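Subject: Re: [coll-list] Drikulero Cave fauna: old numbers, new numbers, and the Ledesma boxes
From: Andri Aigner
To: coll-list

Dear colleagues,

Several members of the list have written with the same questions that were raised in the message quoted below. I am replying to the list so that the answers are in one place. The points are taken in the order in which they were asked.

> We are preparing a study of the gazelle and deer remains
> from the lower layers of Drikulero Cave and have run into
> difficulty with the specimen numbers. The original monograph
> uses a letter and a number (for example, D 114). The card
> catalog uses a running number with no letter. The specimens
> that were lent to us carry both, and in some cases a third
> number in red ink.
>
> 1. Which of these should be cited in print?

Please cite the Hundent catalog number, which is the running number without a letter. The monograph number may follow in parentheses where readers will need it to find the older figures. The letter D in the monograph stands for the trench and has nothing to do with the layer, although it has been read as "Layer D" in at least two published tables. Layers at Drikulero were given Roman numerals by the excavators, and no lettered layers were ever defined.

The red numbers were written on the bones during a sorting of the teeth and jaws that was begun and then given up. They run from 1 to 791. No list to go with them has been found in the archive, and they should not be cited. We ask that they not be removed from the bone, however, as the order in which they run appears to follow the order of the excavation boxes, and this is the only evidence we have for the contents of several boxes that were later combined.

> 2. The catalog is said to have 3,788 entries, but the
> monograph gives a total of 3,279 identified specimens. Are
> the rest unidentified, or were they added afterward?

Both, in unequal parts. The monograph counted only those pieces that could be assigned to a genus, and it left out antler fragments altogether. The catalog was written after the monograph had gone to press and includes the antler, the bird bone, and the material recovered when the excavation dump was screened again. Entries for the screened material can be recognized by the letter S in the right-hand column of the card. These pieces have no layer. They should be left out of any count in which layer matters, and we would ask authors to state whether they have done so.

A catalog entry is also not always a single bone. Where fragments from one square and one depth were thought to come from the same animal, they were given one number between them. Some of these groupings are sound and others are not. Entry 2 on the first card, to take a well-known case, covers a lower jaw and a heel bone that cannot belong together, since one is from a young animal and the other is fully fused.

> 3. Is it correct that part of the collection is held
> elsewhere under the name Ledesma? We have seen "Ledesma
> boxes" mentioned in an acknowledgment but cannot find them
> in your online list.

The Ledesma boxes are in our care and are stored with the rest of the Drikulero material at Bistotbridge. The name is that of the person to whom they were lent for study, and it remained on the boxes when they were returned. It is not a site name. Unfortunately it was entered as a site name in the first version of the online list, and when that error was found the records were hidden from public view instead of being corrected. They will be restored under Drikulero Cave in May. Until then, please write to me directly and I will send the box list as a text file.

The contents are chiefly small carnivores, tortoise, and hare, with a few horn cores. Readers working on the larger hoofed animals will find little in them. Those working on the smaller game should not publish totals from the site without them, because nearly all of the tortoise from Layers III and IV is there.

> 4. Would it be possible to sample a small number of teeth
> for isotopes, and if so, how are requests made?

Requests for destructive sampling are considered twice a year. The form asks for the catalog numbers of the teeth wanted, the weight of material to be taken from each, the laboratory, and a statement of what has been tried on comparable material from the region. We do not permit sampling of any tooth that is figured in the monograph, nor of any tooth that is the only one of its species in its layer. Loose teeth are preferred to teeth in jaws. Powder left over after analysis is to be returned in labeled tubes, together with the results, whether or not these are to be published.

Applicants should note that many of the bones were coated on site with a preservative that was never described in the field notes. It is most often seen on the long bones, and less often on the teeth. A shiny surface is a good guide to its presence, but a dull surface is no proof that a specimen was left untreated.

Two further matters have come up in private messages.

The first concerns the human remains. There are none in the Drikulero collection. The "human finger bone" mentioned in the preliminary report was later identified as bear, and the correction appears in a footnote to the monograph that is easily missed. It is catalogued with the carnivores.

The second concerns visits. The study room at Bistotbridge is open to visiting researchers by appointment, from 9:30 in the morning to 4:00 in the afternoon. Visitors should send the catalog numbers they wish to see at least three weeks ahead. Drawers are brought out one at a time and must be checked back in before the next is requested. Calipers and a balance are available. Visitors who wish to make molds or surface scans must say so when they apply, as these need separate permission.

A concordance of monograph numbers and catalog numbers is now complete for the first 3,000 entries and can be sent on request. The remainder is being checked against the bones and will follow. Corrections from those who hold material on loan would be most welcome, and they will be credited by name in the final file.

With kind regards,

Andri Aigner
Vertebrate Collections
Hundent Museum

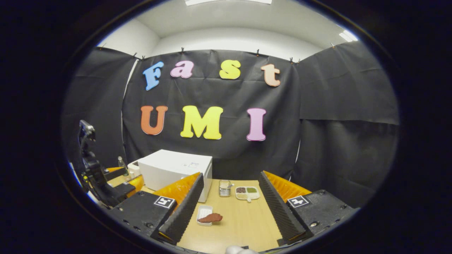
Tabletop in a curtained workspace.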